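스텔스카 (Stelska)

스텔스카는 트룸머(Trummer) 만 북쪽에 있는 해안 휴양지다. 행정상으로는 면에 해당하지만 여름에는 웬만한 읍보다 붐빈다. 상주 인구 2,000명. 모래 해변, 염습지, 옛 등대 터로 알려져 있음. 남쪽으로 아크우드(Akwood)와 접한다.

지명
옛 지도에는 "스텔스카 곶"으로만 나온다. 마을 이름으로 굳어진 것은 철도 개통 이후. 어원은 분명하지 않다. 어부들이 쓰던 말로 "낮은 바위"라는 뜻이었다는 설이 있으나 근거가 되는 문헌은 없음.

지리
해안선은 크게 두 부분으로 나뉜다. 동쪽은 완만한 모래 해변이고 서쪽은 자갈과 갯바위가 이어진다. 그 사이에 트로키넬(Trokinell) 하구가 있고, 하구 안쪽이 염습지. 모래톱은 겨울 폭풍이 지날 때마다 모양이 바뀌어서 해도와 맞지 않는 경우가 많다. 썰물 때 갯바위 끝까지 걸어갈 수 있으나 물이 빨리 들어오므로 물때표 확인 필수.

역사
본래 청어잡이 마을이었다. 어획이 줄면서 여관과 하숙집이 늘었고, 아크우드에서 지선 철도가 들어온 뒤 당일치기 해수욕객이 몰리기 시작했다. 당시 역 앞에는 탈의용 마차를 빌려주는 가게가 줄지어 있었다고 한다. 철도는 나중에 폐선되었고 역사 건물은 현재 관광 안내소로 쓰인다. 옛 노반은 산책로가 됬다.

등대는 폭풍으로 기초가 무너져 철거. 지금은 돌 기단만 남아 있다. 향토사가 피오누알라 오코널(Fionnuala Ó Conaill)이 등대지기 일지를 정리해 펴낸 바 있으며, 이 항목의 역사 부분도 상당수 그 책을 따른다.

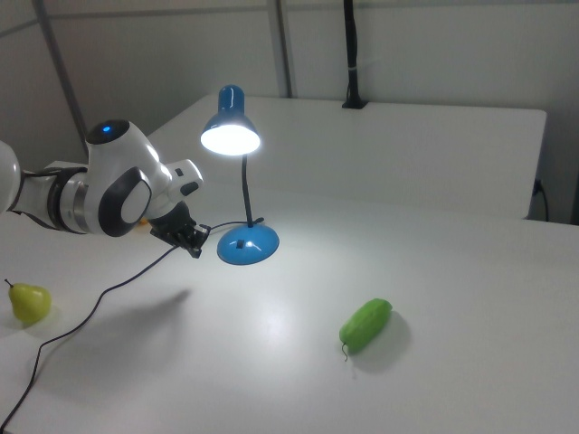 흰 탁자 위의 파란색 탁상 스탠드와 흰색 로봇 팔.

관광
성수기는 8월. 동쪽 해변에 안전요원이 배치되는 것도 이 시기뿐이다. 서쪽은 연중 수영 금지. 대신 낚시와 바위 웅덩이 관찰을 하러 오는 사람이 많다. 파라솔 대여는 해변 입구에서 하며 현금만 받는 곳이 있음.

하구의 염습지에는 나무 데크 길이 있다. 한 바퀴 도는 데 60분. 봄가을에는 도요새류가 머물고 겨울에는 기러기가 온다. 둥지 트는 시기에는 북쪽 구간이 폐쇄되며 반려견은 목줄을 해도 못 들어간다.

마을 안 볼거리는 많지 않다. 옛 역사, 어시장, 작은 예배당 정도. 어시장은 오전에만 열고 일요일 휴무. 훈제 청어와 홍합 수프가 유명한데 가게마다 맛 차이가 꽤 있는 편이다.

숙박
해변길을 따라 민박과 소규모 호텔이 있다. 캠핑장은 두 곳. 하나는 모래언덕 뒤, 다른 하나는 하구 건너편인데 후자는 전기 시설이 없다. 모래언덕 안에서의 야영은 금지되어 있고 단속도 한다.

교통
아크우드에서 버스로 온다. 비수기에는 하루 두 편으로 줄어들며 막차가 이르다. 하구를 건너는 소형 나룻배가 여름에만 다니고, 자전거를 실을 수 있으나 바람이 세면 결항. 주차장은 해변 입구와 옛 역 뒤에 있는데 여름 주말에는 오전 중에 만차가 된다. 역 뒤쪽이 그나마 나음.

환경
모래언덕 침식이 오래된 문제다. 울타리를 치고 해안 사초를 심는 작업을 여러 해 계속해 왔으나 동쪽 끝은 여전히 깎여나가고 있다. 데크 길 일부도 이 때문에 안쪽으로 옮겼다. 방문객이 울타리를 넘어 지름길을 내는 일도 잦아 안내판을 늘렸지만 효과에 대해선 의견이 갈린다. 수질은 대체로 양호한 편이며 큰비 뒤에는 하구 주변 입수를 삼가도록 안내하고 있다.

같이 보기
아크우드
트로키넬 하구
트룸머 만

마지막 수정 10/17/22. 교통 항목은 출처가 부족함, 보충 바람니다.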